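The Imska clear tote: four months of footy, markets and one very wet Sunday

I bought the Imska clear bag because the stadium changed its rules and my old canvas one got knocked back at the gate (I was cranky for a week). It cost me $65, and I've used it nearly every weekend for four months, so here's how it's going.

First up, the straps. They're wide, they sit flat on the shoulder, and they don't slip when I'm wearing a puffer jacket. I've carried a thermos, a picnic rug, two jumpers and my sister Liesl's Mizuno runners in it, all at once, and the stitching still looks fine! 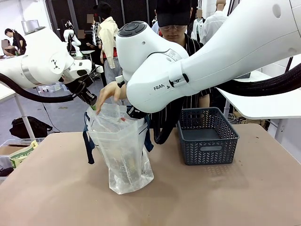
Clear bag with dark navy straps.

What I didn't expect was how tidy it'd make me. When everyone in the queue can see your snotty tissues and half a muesli bar, you clean up your act. I now keep the small stuff in a pencil case and chuck that in the bottom — sorted.

Getting through security is a breeze. The bloke on the gate has a squiz and waves me in, and I'm in my seat with chips before Kilian's even found his ticket on his phone.

Now the grumbles. Clear plastic shows every scratch, and mine got a beauty from my keys in the first fortnight. It also gets stiff on cold mornings, and the opening wants to fold in on itself when you're trying to pack with one hand. It sweats a bit too if you leave a damp towel in there (ask me how I know).
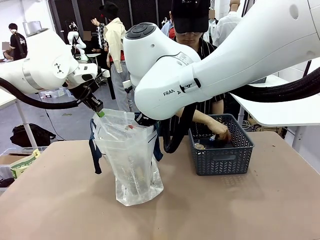 Cleaning it

Warm water, a drop of dish soap, soft cloth. Don't use the scratchy side of the sponge. I leave it upside down over the tap overnight and it's good to go by breakfast.

Would I buy it again? Yep, though I'd wait for a sale.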